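遥操作示教小组例会纪要

时间:2021年10月10日,上午
地点:二楼小会议室,后半段移步到操作间
出席:Zinash Tufa(主持)、萧学霖(Hok-lam Hsiao)、Wondimu Berhe、Abenezer Endale、Kiros Negussie
记录:萧学霖
请假:无

一、开场与上次纪要

Zinash 先谢谢大家一早赶来,尤其是 Kiros,他昨晚还在替大家重装操作间那台主控电脑,走的时候楼道灯都关了。桌上有 Wondimu 从家里带来的咖啡和饼干,Zinash 说请各位随意,边吃边谈,只是不要把杯子带进操作间,这一条从春天说到现在,还是再说一遍。

上次纪要大家都看过了,Abenezer 提出一处更正:上次写的是“由 Abenezer 负责手把手拖动示教的说明书”,其实他当时答应的是写初稿,定稿由他和 Wondimu 两个人一起完成。记录人在此致歉,已经改过来了。其余没有意见,纪要通过。

上次遗留的事项逐条过了一遍。操作椅已经换成可以调高低的,Zinash 试坐之后很满意,说肩膀总算不用一直端着了。主控手柄的防滑套到货了,但尺寸偏小,Kiros 会联系供货的 Gruton 换一批。给新同事用的练习录像还没有整理好,Abenezer 说是他耽搁了,请再给他一点时间,大家都表示理解。

二、Fikre 项目:装袋与取放任务的示教进展

Fikre 是本季度的重点,所以这一项谈得最久,前后差不多占了会议的一半时间。Zinash 先把目标重新讲了一遍,免得大家做着做着忘了最初的想法:我们要请操作员用主控手柄遥控双臂,把日常的购物整理动作一遍一遍示范出来,将来用这些示范去训练策略。所以示范的人怎么做,机器以后多半就怎么学,连犹豫和小毛病也会一起学走。她说这句话她自己也常常挂在嘴边,怕大家听烦了,可还是想再说一次。

Wondimu 汇报了他这一班的情况。上一轮计划录30条,实际留用20条,其余的在回看时剔掉了。剔掉的理由主要是两种,一种是操作员中途停下来想下一步,手臂悬着不动,时间拖得太长;另一种是夹爪合得太早,碰到了物品却没有夹住,又回头去补。他说第二种未必全是坏事,补救动作本身也有学习价值,只是应当单独标出来,不要和顺利完成的混在一个文件夹里。这一点引起了一番讨论,记在下面。

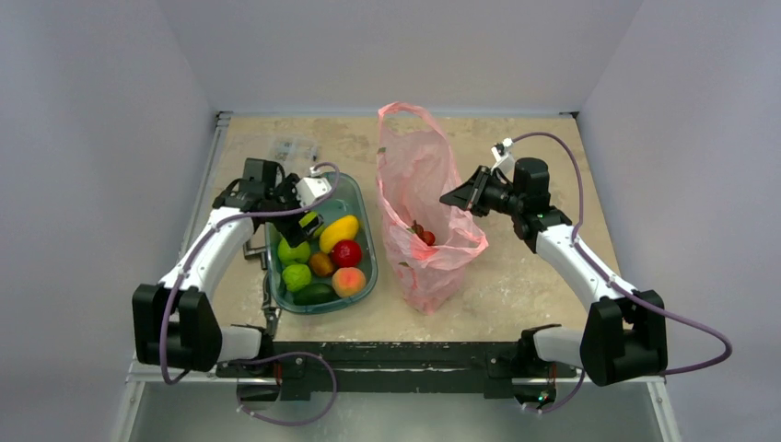

关于左右手的分工,Abenezer 说他想先把话讲清楚,因为上个月两班操作员的习惯不一样,一班喜欢左手做主、右手帮忙,另一班刚好反过来,数据合在一起就有些打架。他的建议是按物品所在的位置来分,离哪只手臂近就由哪只手臂先动手,另一只负责稳住容器或者撑开袋口。他举操作台上的布置为例:左臂的夹爪停在绿色篮子的上方,去取篮子里的芒果或者青柠都很顺;右臂的夹爪张开着,横在粉色塑料袋的右侧,朝着袋子,去扶袋子的话路程最短。若是硬要换过来,两只手臂就得在中间交叉,操作员心里一慌,动作就乱了。Zinash 很赞成,说这个讲法新人一听就懂,比原来说明书里那一大段坐标要亲切得多。

Kiros 补充了塑料袋的难处。篮子是硬的,边沿在哪里就是哪里,袋子却软,碰一下形状就变,操作员从屏幕上看过去,很难判断夹爪到底夹住了一层还是两层。他自己试过几次,觉得夹提手那一圈比夹袋口容易一些,可是夹提手又不大容易把口撑开。他希望操作员们先不要急着定规矩,各人把自己顺手的做法录几条下来,再一起坐下来看。Wondimu 说他那一班愿意先试,并且提议每一种做法在开录之前先说一句口头备注,后面整理的人听了就知道当时的打算。

接着谈补救动作怎么处理。Abenezer 原来主张一律剔除,他担心策略学会了“先夹空再夹准”。Wondimu 则觉得真正到了用的时候,机器总会有夹空的时候,要是从来没有见过怎么补救,那就只好停在那里发呆了。两位讨论得很认真,也很客气,中间还跑到白板前画了一会儿。最后 Zinash 提了一个折中的办法:顺利完成的照旧归档,带补救的另立一类,命名时加上后缀,训练时先不用,等第一版策略出来,对照着看加进去之后是好是坏。两位都同意了。

记录人顺便提了水果的摆放。以前每录完一条都由操作员自己把东西放回原处,放来放去,位置渐渐就固定了,示范也就越来越像同一条。我建议每录8条换一次摆法,由不操作的那位同事来摆,操作员最好不要在旁边看,坐下来再面对新的布局,这样手上的反应比较自然。Kiros 笑着说那他以后可要负责刁难大家了。此项通过,从下一班开始执行。至于樱桃一类带梗的小件,Wondimu 觉得对夹爪的要求比较高,放到下一轮单独练,大家也没有异议。

三、Workemero:手把手拖动示教的试用

Workemero 是另一条路子,操作员不坐在主控台前,直接用手握着机械臂走一遍。Abenezer 试用了7次,总的印象是上手很快,家里没有接触过机器的人大概讲几句也能做起来。他说最喜欢的是手上有感觉,推到什么东西马上就知道,不像遥控的时候全靠眼睛看。

不过也有几处要留心。人的手常常挡住腕部相机的视线,录下来的画面里一半是手背,后面没有办法用。双臂同时拖动的时候,一个人要张开两条胳膊,稍微矮一点的同事会很吃力,Zinash 说她自己就属于这一种,大家都笑了。此外拖动的速度普遍比遥控快,两类数据如果要放在一起用,时间上需要重新对齐。

讨论之后的想法是,Workemero 暂时只用来做单臂、接触比较多的任务,例如拧盖子和插接头,双臂装袋仍旧由遥控来做。为了避免手挡镜头,Abenezer 会试着把握持的位置往上移,握在前臂中段,下次带一段录像来给大家看。Kiros 请他同时记下每次拖动前有没有做零力校准,四月份那次手臂自己慢慢往下沉,后来查出来就是漏了这一步。

四、主控台与线缆

Kiros 介绍了主控软件的更新。新版本由 Gravico 提供,主要改动是夹爪开合的映射曲线,原来前半段几乎没有反应,到后半段忽然合拢,现在平缓了许多。他请每位操作员先用空夹爪练一练再开始正式录制,让手指重新适应。萧学霖问旧数据是不是还能和新数据一起训练,Kiros 说夹爪实际位置一直都有记录,训练用的是实际位置,所以不受影响,但保险起见,文件里还是要写明软件版本。

线缆的问题也提了一下。两只手臂腕部引出的紫色线都留了比较宽的余量,转动时不会绷紧,这是好事,但余量大了,操作员需要多看一眼,不要让线圈在手臂回位时绕到肩部关节上。Wondimu 说他这一班已经养成习惯,每次开录之前双臂慢慢走到最远再收回来,看一遍线的走向。Zinash 请他把这个动作写进开班前的检查单里,用平常说话的口气写就好,不必太正式。

五、新同事培训

下个月会有新的操作员加入。Zinash 希望大家不要像从前那样,第一天就把人按在主控台前练一下午,练到手酸,第二天就怕了。她的设想是第一天只看不做,坐在老同事旁边,听他一边操作一边讲自己在想什么;第二天从抓放硬的、大件的东西开始;等到手稳了,再接触软袋子。

Abenezer 担心边做边讲会影响示范的质量。大家商量后觉得,讲解的那几条就当作教学用,不进数据集,这样讲的人也放松。Wondimu 还提出,新同事录的前几条应当由本人和带班的一起回看,由本人先说哪里觉得别扭,带班的后说。他说自己刚来的时候,Zinash 就是这样带他的,到现在都很感激。Zinash 听了有些不好意思,说那时候她自己也还在摸索呢。

六、决定与分工

1. 双臂分工按物品的远近来定,Abenezer 修改说明书中相应的一节,Wondimu 复核。
2. 带补救动作的示范单独归类并加后缀,由萧学霖更新命名规则,发给各班。
3. 每录8条更换一次摆法,由当班不操作的同事负责。
4. Wondimu 一班先试录几种不同的扶袋做法,开录前加口头备注,下次会议一起看。
5. Workemero 限于单臂任务,Abenezer 调整握持位置,并记录零力校准情况。
6. Kiros 联系 Gruton 更换防滑套,并把 Gravico 新版本的练习步骤贴在主控台旁边。
7. Wondimu 把线缆检查写入开班检查单。
8. 培训安排由 Zinash 起草,各位有意见请直接写在共享文档里。

七、其他

Kiros 提醒,操作间的空调在修好之前请把门开着,主机温度偏高的时候软件会自动降频,遥控起来会有一点拖手的感觉,操作员容易误以为是自己状态不好。

萧学霖问练习录像能不能配上字幕,Abenezer 答应一并做,不过要请记录人帮忙校对,记录人欣然答应。

正事谈完,大家一起到操作间看 Kiros 演示新的夹爪手感,各人轮流试了一会儿,Wondimu 舍不得起来,Zinash 催了两次。下次例会的时间由 Zinash 另行通知,届时请 Wondimu 和 Abenezer 各准备一段录像。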